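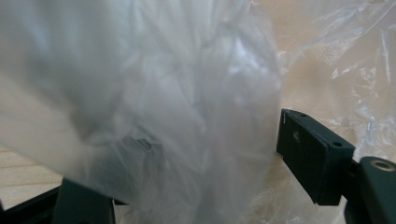
*Fig. 1. A plastic bag with something dark inside or behind it.*

## Week 6: the rent strike at Forby

Right, last week we left the Forby tenants in February with a rent rise on the doormat and no answer from the council. I promised I'd stop talking about legislation and get on to people, so this week is all people.

The estate had 641 households, and at the first meeting 208 of them voted to hold back the increase. Please notice what they voted for. They went on paying the old rent, every week, and kept back only the extra. I mark essays every year that call this "refusing to pay rent" and it drives me up the wall! A partial strike and a total strike are different animals in law, and they felt different on the landing too.

### Who was on strike?

Réka Győri's chapter (in your reader, the long one) argues that the strike grew out of the Pledon works. Her point is that the shop stewards already knew how to run a meeting, collect money and keep a list of names. I find most of this convincing. Where I part company with her is on the women who did the door-knocking, hardly any of whom had ever worked at Pledon. They turn up in her footnotes — have a look at note 8 — and I'd have put them on page one.

Ismail Shehata goes the other way. For him the street is the unit that matters, and the factory is mostly background. He's very good on Veres Road, where some 6 in every ten doors had a strike poster up, and rather thin on everywhere else. Read the two together if you can, and read Győri first.

### Words to be careful with

- **Solidarity**: say who with, and what they did about it.
- **Community**: I'd like you to try a whole essay without it.
- **Spontaneous**: usually means the writer hasn't found the minutes yet.
- **Defeat**: the increase was halved in the end. Was that losing? The Kirnlow tenants, who came out later, clearly didn't think so.

### For the seminar

Bring one leaflet from the Kirnlow folder and be ready to say who you think wrote it and who they wanted to read it. Don't worry about getting it right, I've changed my own mind about two of them.

Also have a think about the councillors. Most were Labour, several had been tenants themselves, and they still sent the eviction letters. I want us to spend a good half of the hour on that, so come with an opinion — even a cross one.

Essay plans to my pigeonhole by the end of June 2007, one side of paper, your name on it please.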